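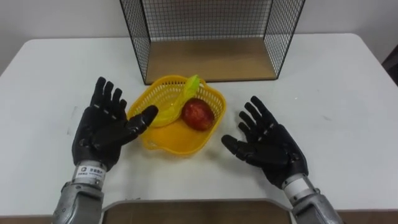 Containers get less attention than they deserve in a storage course. Most people pick a bin by price or by what was left on the shelf, then arrange the goods to suit it. In this unit we go the other way: start with the item, its weight, how often it is needed and who has to lift it, and choose the container last. The container types we will compare all do the same basic job, and they fail in different ways. A yellow plastic basket like the one on the white table is what we will call an open carrier, and the wire mesh shelf box behind it belongs to the second group, fixed or semi-fixed open storage. The third group, closed boxes, takes up most of the second half of these notes.

Unit 2: Choosing Containers for Small Stockrooms
Notes for students, revised September 21, 2019
Instructor: Tullio Longo

1. Open carriers

An open carrier is meant to move. It goes from the shelf to the work area and back again, and it should be sized for one trip by one person. The usual mistake is buying them too large. A large basket gets filled because there is room in it, and then it stays on the floor where it was put down.

Plastic is easy to wash and does not snag cloth or paper packaging. It does get brittle with age, mostly along the rim and where handles join the body. Check those places first when you inspect used stock. A crack at the handle means the carrier is retired, even if the rest looks fine.

Color is useful if you are strict about it. Give each color one meaning and write the meaning on the wall. In the Grolik case, which you read for last time, the stockroom used color for department in one aisle and for urgency in the next. New staff learned one system and applied it to both, and returned goods sat for days in carriers that should have been emptied the same morning.

2. Fixed open storage

Mesh and wire storage lets air through and lets you see what is left without pulling anything out. Dust falls through the gaps instead of collecting in the corners. Those are good reasons to use it for packaged goods that turn over quickly.

It is a poor choice for anything thin, small or soft. Pens slip through, envelopes pick up a grid pattern, and knitted goods catch on cut ends. A liner fixes most of this but also blocks the view from underneath, so if you find yourself lining every shelf you probably want a solid one.

Load is the other point. Makers rate a shelf for weight spread evenly over its whole surface. A single heavy item in the middle is a different load and the rating does not cover it. Put heavy items at the ends, close to the uprights, and keep them between knee and chest height.

3. Closed boxes

Use a closed box when the contents must be protected from light, dust or handling, or when they are needed only a few times a year. The cost of a lid is time. Every visit means open, look, close, and often lift down and put back as well.

Labels matter more here than anywhere else — a closed box with a bad label is worse than no box. Label the short side that faces the aisle, never the lid, and put three things on it: contents, date packed, and the name of the person who packed it. "Misc." is not a label.

4. Worked case: Irnine

Irnine was a mail-order sewing supplier with a stockroom of 660 square feet and a catalog of 1,000 items. Everything was kept in closed boxes of one size. Picking was slow, and the owner's first plan was to rent more space.

A review of the order slips showed that 55 items accounted for most of the daily picking. These were moved to open storage beside the packing bench, grouped by how often they were ordered together. The other items stayed in their boxes. The lease on the second room was never signed.

Note what was left alone. The slow stock did not need better containers, and replacing them would have used up the budget for the year.

For discussion: the zipper stock was among the fast items but comes in small loose pieces. Which of the container types would you use for it, and what would you give up?

5. Reading and assignment

Read the Châu handout on aisle widths and the first part of the Elano case. Skip the appendix on pallet racking, we will not use it.

Choose one cupboard, closet or shelf you use every week. Make a table with a row for each kind of item, and columns for how often it is used, its present container, and the container you would choose. Add one paragraph on the change you would make first. Two pages at most, handwritten is fine. Bring it to the next meeting.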